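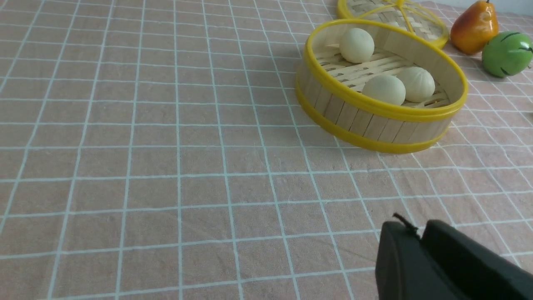 # Plollar Bamboo Steamer Basket with Lid

Item no. 3141

The Plollar is a round, single-tier steamer for buns, dumplings, vegetables and small pieces of fish. The wall is made of upright bamboo slats held by two yellow bands, one at the rim and one at the base. The lid is flat woven bamboo with a yellow plastic rim and spokes.

Sold by Flerken. Designed for the home range by Noémie Leclerc.

## What you get

- 1 steamer basket
- 1 lid
- 1 care card

Buns, table linen and fruit are not included.

## Using it

Rinse the basket and lid in cold water before first use and let them drain. Set the basket over a pot or wok of simmering water, with the water level well below the rack. Line the rack with parchment or cabbage leaves — bun dough sticks to bare bamboo.

Leave space between pieces of dough. Three medium buns have plenty of room to rise in one basket. If you steam more than that, work in batches and keep the lid on between them.

Top up with hot water, never cold, and don't let the pot boil dry. The yellow parts are plastic, so keep the flame under the pot and away from the sides of the basket. Do not use in an oven or under a broiler.

## Serving

The basket can go straight from the stove to the table. Put a trivet or a plate under it if it has just come off the heat, especially on a cloth. Lift the lid away from you and lay it next to the basket.

The yellow shows up well on a plain table and on lighter fabrics such as our pink grid tablecloth (item no. 993).

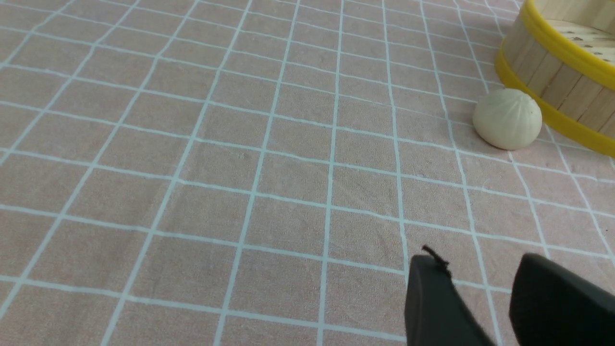

## Care

Wash by hand in warm water with a soft brush. Skip the dish soap if you can, as bamboo takes up the smell. No dishwasher, no soaking overnight.

Dry the basket and lid separately, standing on edge, until there is no damp left between the slats. Store them somewhere with air — a shelf is better than a closed plastic bag. Small dark spots can usually be scrubbed off with white vinegar. Replace the basket if they come back.

## Warranty and parts

The warranty runs 2 years from purchase and covers loose bands and broken lid spokes. It does not cover scorching, mold or stains from food. Replacement lids are sold separately and ship within 5 working days.

For parts and wholesale orders, write to Sorin Ilie at the Flerken service desk and include the item number.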